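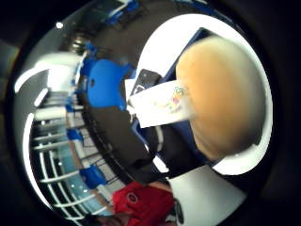

Blue plastic chairs and a round table – keep or change?

Olell
Posted Sunday, 9:40 am

Hello everybody. I am furnishing a small common room where people sit to do crafts and handwork. The room has a round white table and blue plastic chairs. The budget is 3000 for everything, and I have already spent 2558 on the floor and the lamps, so not much remains. My question is if I should replace the chairs. My colleague finds the blue too strong. I also need advice for keeping the small things in order, because the table is always full by the evening.

Trakero
Reply to Olell

Keep the chairs. Plastic is easy to wipe and the color is cheerful. I would spend the rest on cushions. For the table, I would put one big bin and nothing more. People do not use small boxes with labels, they throw everything in the nearest one.

Trollotine
Reply to Trakero

I don't agree about the cushions. We had them in our club and they were on the floor all the time. After one August with open windows they were gray. If a chair is hard, a person can stand up more often, it is healthy.

Trakero
Reply to Trollotine

For you maybe. My back is not so young. Try to crochet for two hours on a hard seat and then write to me again.

Olell
Reply to all

Thank you both. I will buy five cushions for a test and leave the other chairs as they are.
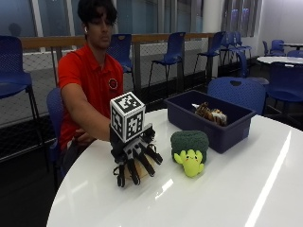

The bin is now my bigger question. I would like to have one on the table and one under it, but a round table has no corner where a box can sit well, and wherever I put it, somebody loses the place for the elbows. For now the dark blue tub stands toward the back, with the crocheted broccoli and the small yellow-green one in front of it. I like how they look there – but should finished toys stay on the table, or get a shelf?

Trollotine
Reply to Olell

A shelf, please. Plush collects dust and crumbs. Also a tub on a round table always takes more room than you think. Put it on a stool with wheels, then it goes to the person who needs it.

Trakero
Reply to Trollotine

Here I agree with the stool, but not with the shelf. New people see the broccoli and they ask how it is made. On a shelf it is only decoration.

Ó Dálaigh
Reply to Olell

I have a table of the same shape at home. What is the size of the tub? Mine is 27 liters and it is too deep, the small hooks go to the bottom and I must empty everything to find one. I put a flat tray inside at the top for hooks and scissors, and the yarn stays below.

Olell
Reply to Ó Dálaigh

I did not measure it, I will look tomorrow. The tray is a good idea. Does yours rest on the rim or do you have something under it?

Ó Dálaigh
Reply to Olell

It rests on the yarn. When the yarn is almost finished the tray goes down too, so I know when to buy more.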